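Threads > Renji Oda > Can the machine tidy my house yet?

Many people ask me if a machine can do the housework now. I will try to give my answer in a few short posts. I worked in Trarine for 2 years on parts handling, so I have some opinion, but please correct me.

First, on the shop floor the answer is often yes. One part, one shape, always the same place. Our cell picked up to 100 pieces before a person had to help it.

At home it is another story. Take small jewellery on a table, which must go into a tray. A child of three can do this. For two fingers without skin it is a very hard exam. 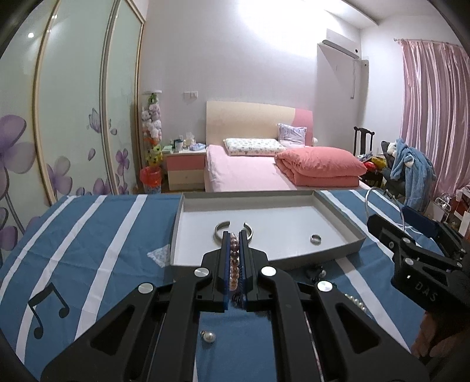
A bracelet of beads has no fixed shape. If you hold it too softly it slides, and if you hold it strongly the elastic may break. A ring is stiff, but it is small and it shines, and shiny things confuse the depth sensor.

Pearls on a string are the worst, in my opinion. You lift one end and the rest does what it wants.

Ebere Yusuf asked me yesterday: "Then why not use suction?" For a flat box, yes, please. For an earring with a post I would not try.

My colleague Sachiko Arai is more hopeful than me. She says that soft pads and many human demonstrations will solve the grasping part, and that the difficult part will be knowing where each thing belongs. I think she is maybe right about the second half.

So, my answer: dishes of one size, soon. Folding towels, slowly. The jewellery of my wife, I will continue to put it away by hand.

Tomorrow I write about socks.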